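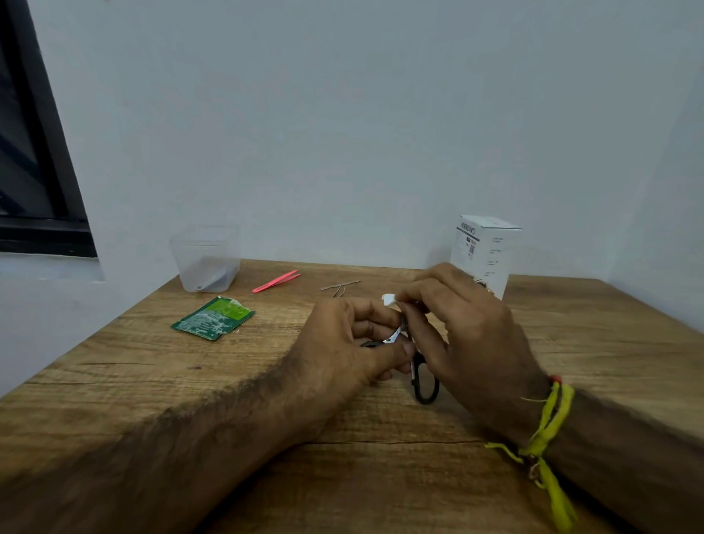

The label stage

Some Saturday jobs are heroic. You can knock down a wall, or at least tell people you are about to. Getting the sticky remains of a label off a pair of scissors is a different class of work, and I have now given it most of a morning.

I blame Brândușa Sârbu, who runs evening classes in what she calls small maintenance. The course is 11 weeks long. The first week is drawers. I had expected to be taught how to fold things, but she tipped my drawer out on a desk and looked at it the way a vet looks at a fat spaniel.

"You own tools," she said. "You don't look after any of them."

Her rule is that nothing goes back until it has been peeled and wiped. Labels come off slowly, with the thumb, starting at a corner. Pull fast and the paper tears, leaving that grey fuzz which collects lint until the end of time. Scissors are done shut, and you keep your fingers to the flat of the blades. 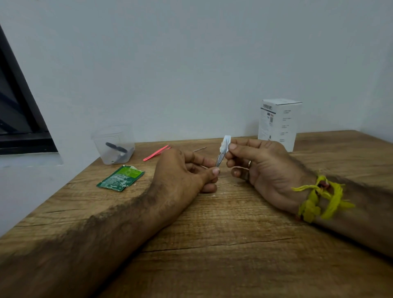
Tweezers get the same treatment, tips last. She recommends a folded scrap of something soft, and a light grip. Bend the tips even slightly out of true and they will never again pick up anything you care about, though they remain excellent at picking up things you don't.

Then there is the question of tubs. I am in favour of clear ones with lids, having spent 18 years lifting the lids off biscuit tins to find more biscuit tins. Sorin Crăciun, who sat next to me on the course and repairs clocks, holds that a clear tub only lets you see the mess sooner. He keeps 243 parts in old envelopes and can find any of them, or says he can. I have never seen him open one. 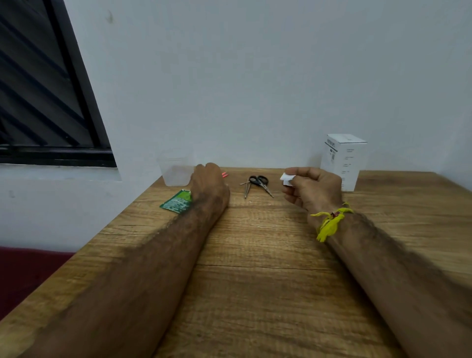 My own system is to lay everything out at the back of the table and leave the front bare to work on. Sachets lie flat. Caps stay together, as they roll off if parted and head for the skirting board. A tub gets emptied before it gets sorted, and I am told it should not then be filled with whatever is nearest.

Brândușa wants photographs of our finished drawers by the end of February. Mine has a pair of scissors in it so far. They look very nice.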